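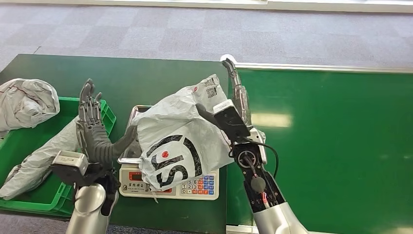 Mailing Returns to Surngate: Frequently Asked Questions

How long do I have to return an item?
You have until the end of the month after your order arrived. An order delivered in November can come back any day through December.

Can I reuse the bag my order came in?
Yes, if it still closes all the way. Cover the old label completely or peel it off. Tape over any small tears.

What is the weight limit for a mailing bag?
A bag can weigh up to 700 grams, packing included. Anything heavier needs a box. Kitchen scales are fine for checking at home.
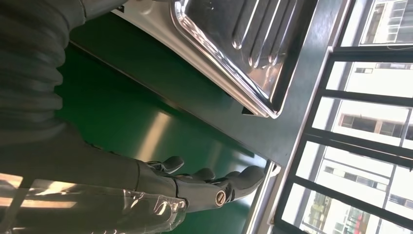
Answers by Raelene Hapeta
Customer Returns Lead

Do I need to print a label?
No. Ask for a return code from your order page and show it at the counter. Codes work for 12 days. If yours runs out, request another one.

Can I put two orders in the same bag?
Please don't. Each code is tied to one order, and the second refund will be held up while we look for it.

Do you take back Ornetti and Tarigan items?
Ornetti, yes. Tarigan items are sold by a partner store, so use the address on the slip inside the package.

When will I get my money?
Refunds go out 2 business days after we check in the return. Your bank may take longer to show it.

My tracking page says "Code 422." What does it mean?
The address could not be read. Write to us with your order number and keep your drop-off receipt until we answer.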